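Notes on the kitting cell, part 4: where the hours went

4/26/18

I said in the last part that I would stop writing about grippers and write about the shift schedule. It took longer than planned because the schedule kept moving. It has now held still long enough to describe.

For anyone arriving from a search: I work in process engineering at the Kedlow plant in Sernville. We assemble small control units for irrigation equipment. Before the units are assembled, somebody has to put the right small parts into the right recesses of a carrier board, and the board then goes down the line to the assemblers. That step is called kitting. Until last July it was done entirely by hand at one long bench. Most of it is now done by a robot cell, and the people who worked the bench do other things for most of the day.

What the bench was like

The bench job was to pick a part from a bin, check its orientation, and seat it in the board. Then do it again. A full shift at the target rate came to 1,146 boards across the bench, a number which was printed on a laminated card and which everyone could recite. The card came from a time study done before my time, on a simpler board. When the board was revised to take the square capacitor block the card was not, and for a long while the bench ran under target through no fault of the people on it. I bring this up because the first argument made for automation was that the bench was slow. It was measured against the wrong board. I wrote that in a memo and I stand by it.

The better argument was wrists. Seating a part in a tight recess takes a push and a slight twist, and the same hand does it all day. The restricted duty log had a kitting entry in most months. Rotation helped a little, but the other stations on that side of the building were also hand work, so people rotated from one kind of pinching to another.

What the cell does

The cell is a single arm with a two-finger gripper, fed from a tray, with fencing on three sides and a light curtain on the fourth. The integrator was Shetty, who also did the palletizer in shipping. The sequencing software is Kindico. It holds a recipe for each board, and a recipe is a list of parts with a pick pose, a place pose, an approach height and a force limit for each one.

The force limit matters more than the rest. A part that is square to its recess goes in with almost no force. A part that is a couple of degrees off catches on the lip, and the arm will push until something tells it to stop. With the limit set too high you get crushed corners. Too low and you get a fault on every part with a bit of molding flash, and an operator walks over to clear it. We spent most of our commissioning time on that one parameter. It is set per part and it has to be set again when the supplier changes a mold.

Cubes and blocks are easy. Flat parts are not, and tiles are the worst. A flat tile lying at an angle gives the fingers very little to hold, and if it slips during the lift it arrives rotated. The bench crew knew this. One of the first things they told the integrator was that they slid tiles to the edge of the mat with a fingertip before picking them up. The first version of the recipe did not do anything like that. The current version has a nudge move before the pick, and it came directly from that conversation. It added 2 seconds per tile, and the fault rate on tiles dropped enough to pay for it.

What changed for the crew

There was no layoff. I know how that sounds in a post written by someone from engineering, so I will say what did happen.

Before the cell, the bench had five positions per shift. Now there are two on the cell and one on a short manual bench that was kept for low-volume boards and rework. The remaining two moved to final test, which had been short for as long as I have worked here. Moves were offered by seniority. Final test is sit-down work with a headset and a lot of waiting, and it pays one grade higher. Not everybody wanted it. The old bench was sociable: people faced each other and talked all shift. In final test you face a screen. More than one person who took the grade has said they would have thought harder about it if they had sat there for a day first. We now let people do that before they sign. We should have done so from the start.

The two cell positions are called cell operator on paper. The job is loading trays, clearing faults, checking the first board of each run, and editing recipes within limits. The last item was contested. The original plan was that operators could start and stop the cell and call a technician for everything else. In practice the technician was usually at the other end of the building, and the cell sat in fault with its amber light on while a person who knew exactly what was wrong stood next to it. After several weeks of that we opened up place offsets and approach heights to operators, each with a hard bound. Force limits stayed with engineering. Average time in fault fell by more than anything we had done to the hardware.

It also changed who got asked questions. When a new board comes in, the operators are at the review, and they are the ones who say that two recesses are too close together for the fingers to open between them. Design used to hear that from us weeks later, in a spreadsheet.

Training on the model

Recipe changes are tried in simulation before they go to the cell. I had assumed this would be an engineering tool. It has turned into the main training tool. A new operator spends the first week mostly on the simulator, running a plain scene with an arm, a board and a handful of blocks, and moving offsets around to see what the arm does with them. They can drive the gripper into the table as often as they like. Several of them did so on purpose on the first day, which I would encourage.

There are limits. The model has no flash on the parts and no dust in the recesses. The simulated gripper pads do not wear. A recipe that runs clean there can still fault on the floor, and new operators take that badly the first time, as though they had made an error. We now run a known bad case in week one: a recipe that passes in simulation and fails on the cell. It is built around a worn pad, and the exercise is to find the pad.

The colors in the model are arbitrary. Our real parts are nearly all black or gray and cannot be told apart on a screen at that size, so each part type was given a color. The crew then started using the colors as names. I have heard "it dropped a purple" across the floor from someone holding a gray tile. The maintenance log now has colors in it too, so I have added a lookup table to the front of the binder.

Things that got worse

Noise. The bench was quiet and the cell has a compressor. It has been boxed in, and it is still the loudest thing in that aisle.

Breaks. The bench could stop whenever it liked, and five people covered for one another without thinking about it. Two people on a cell have to plan it. The light curtain means that if both are away the cell finishes its tray and waits, and the waiting shows up on a report that gets read upstairs. I have asked for break time to be removed from that report. It has been agreed to and not yet done.

Pace. This one is harder to measure. On the bench a person set their own speed within the hour, faster early and slower after lunch, and it averaged out. The cell runs at one speed. The operators are not doing the repetitive part anymore, but they are tied to a tray change every 20 minutes, and some of them find that more tiring than the old work. Larger trays would help, but a larger tray puts the far row out of the arm's comfortable reach. Shetty has quoted a second tray station. The quote is on my desk.

Wrists, for the record, are better. There have been no kitting entries in the restricted duty log since the cell went to full running. The manual bench still worries me a little, so we keep that rotation short.

What is next

The next board has a curved recess near its top edge along with the usual slots and square notches. The curved part is the first one where the pick orientation and the place orientation differ by enough that the wrist has to turn on the way over. The operators want to write the first draft of that recipe themselves, with engineering setting only the force limit. I have agreed. The simulator scene is built, and the draft is due before we cut the sample boards. Part 5 will cover how it ran, with the fault counts by part.
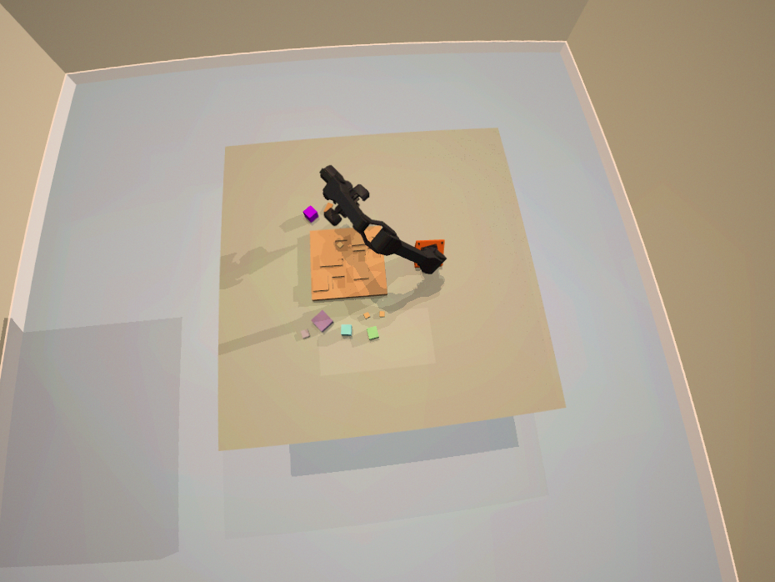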